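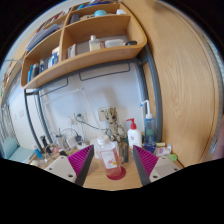 Five years ago most of our tenants would have put up with a cold room and told no one, a long-standing member of the residents' forum in Iltstead remarked at the spring meeting, and added that the new repair rules are the first ones which people have really read to the end.

Print this page | E-mail this page

STILTEVWOOD HOUSING PUBLISHES NEW REPAIR PROMISE FOR SHARED HOMES

Iltstead, April - Stiltevwood Housing, which lets furnished rooms to students and young workers in Iltstead, has today published a new repair promise for all its shared homes. From the start of next month, every repair that concerns heating, water or door locks will be answered within 48 hours. Smaller repairs, such as a loose shelf or a slow drain, will be given a date in the first reply to the tenant.

The promise applies to all 100 rooms in the Dimach building and to the older house in the town centre, which was built in 1774 and has needed more care than the others. In this house the windows on the street side will be repaired first, and the stairs will receive new lighting before the autumn. 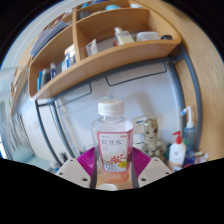

Until now, tenants had to report a fault by telephone in office hours. This was difficult for those who work in shifts or have lectures in the morning. With the new system a report can be made online at any hour, and the tenant receives a number with which the repair can be followed. The telephone line stays open for those who prefer it - it will be answered from 8 in the morning.

The repair work itself will be carried out by Dudás, a family firm from Iltstead, under a contract which can be extended if both sides agree. The firm will keep a small workshop on the ground floor of the Dimach building. Fitters will always announce a visit the day before, except in case of a water leak, and they will leave a written note of what was done and if another visit is needed.

"We have heard many times that waiting is not the worst part, but waiting without an answer," said a spokesperson for Stiltevwood Housing. "We hope that our tenants will notice the difference already in the first weeks."

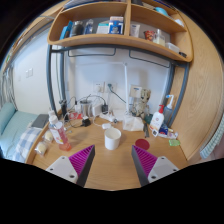

Rents will not be changed as a result of the new service. Tenants who have reported a repair before this month, and have not yet received a date, do not need to report it again. Their cases will be moved to the new system and they will get a message with their number.

The full text of the repair promise can be collected at the Stiltevwood office in the Dimach building. A large-print version is available on request. Questions from the press may be sent to the same office in writing.

Last updated: April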